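**Plultanar two-arm control software: progress report to the Ernano fund**
Prepared by the Lomville software group, 2024-04-14

This report covers the work done since the January review. It follows the order of the grant agreement: planner, perception, tooling, then the work carried out on the arms. Spending is in line with the agreed budget and no change to the end date is requested.

## Planner

The two arms were previously planned one after the other, with the second arm treating the first as a fixed obstacle. This was safe but slow, and it failed often when both grippers had to work close together. The planner now treats the pair as a single system and searches for both paths at once. Over 2,000 simulated runs have been completed with the new version, and the full set is repeated each night.

Remaining failures fall mostly into one group — cases where the elbow of one arm must pass close to the wall. A fix is in review and will be merged once the timing tests have been repeated.

## Perception

The Patrício module, which estimates the position of a held part from the wrist cameras, has been rewritten to accept images from both wrists. Calibration between the two cameras used to be done by hand. It is now a single command, and the result is stored with each recording so that old data can be replayed correctly.

Small pale parts remain difficult. The edges are found less reliably against a white background, and the module now reports a confidence value that the controller can act upon.

## Tooling

- The replay viewer shows planned and measured motion side by side.
- Log files are checked for missing entries before they are accepted.
- 8 faults reported at the January review have been closed; 2 remain open and concern start-up order.

## Work on the arms 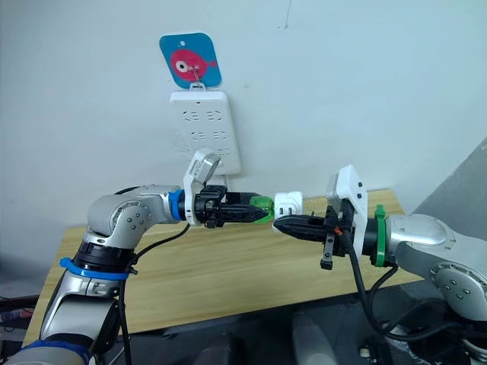

Contact control is the main subject of the current stage, and the plug task was chosen to test it. Each arm runs its own force loop, and a shared layer above them decides which arm yields when the parts touch. The task places heavy demands on this layer: with the green adapter held in the tips of the left gripper and the white plug cube almost against it, there is very little room between the fingers for correction. The two wrist cameras also sit at different heights and angles, and the software must not assume that the two sides match.

To date 102 recorded attempts have been accepted into the test set. They will be used to tune the yield rule and to compare it with the earlier fixed rule. Success rates will be given in the next report, when both rules have been run under the same conditions.

## Next period

The group will merge the elbow fix, close the open start-up faults and freeze the controller interface. The Ernano fund is asked to confirm whether the interface document should be delivered with the next report or separately.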